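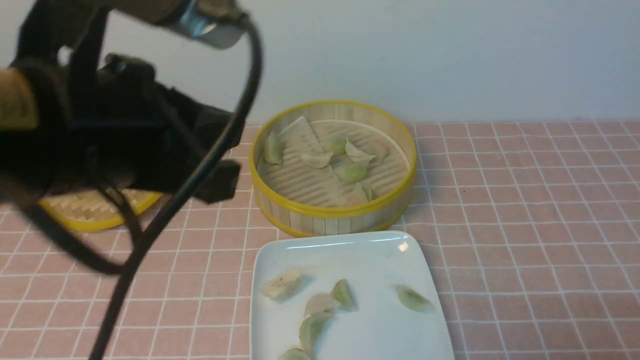
A bamboo steamer is a round, slatted basket used to cook dumplings, buns and vegetables over boiling water. The floor is made of parallel strips with gaps for the steam, and the wall is often held by a band at the rim and another near the base. Bands may be bamboo, metal or, on some newer baskets, brightly colored.

Makers claim that bamboo absorbs moisture that would otherwise drip back onto the food. The evidence is thinner than the claim. A test credited to the Tindale kitchen school used 13 baskets and never said how full the pots were. The Lustusar catalog, which lists 476 models, repeats the result without a source. 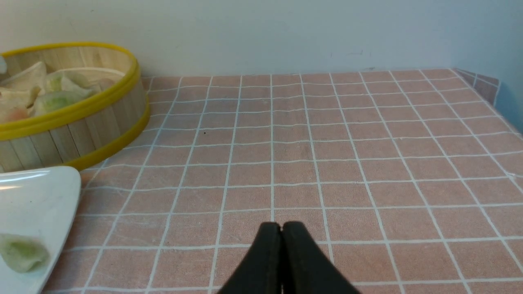

Nadège Langlois objects that the drip problem is real enough with metal lids, and that anyone who has lifted one off a batch of buns has seen the spots it leaves.

Her point concerns lids, and says little about the walls or the floor of the basket.

Liners are a separate matter. Parchment, cabbage leaves and cloth are all used to keep thin wrappers from sticking.

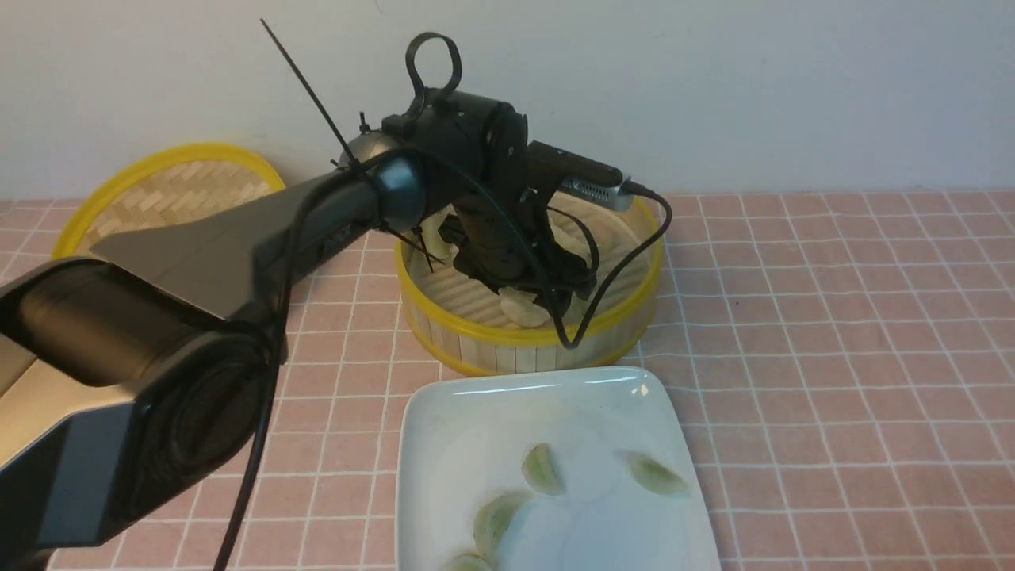

Gautier's handbook advises covering the whole floor, a doubtful rule, as a solid sheet blocks the gaps. A partial or pierced liner is more common in homes. The often repeated advice to soak a new basket for 45 minutes goes back to a Flidport leaflet and has no known basis.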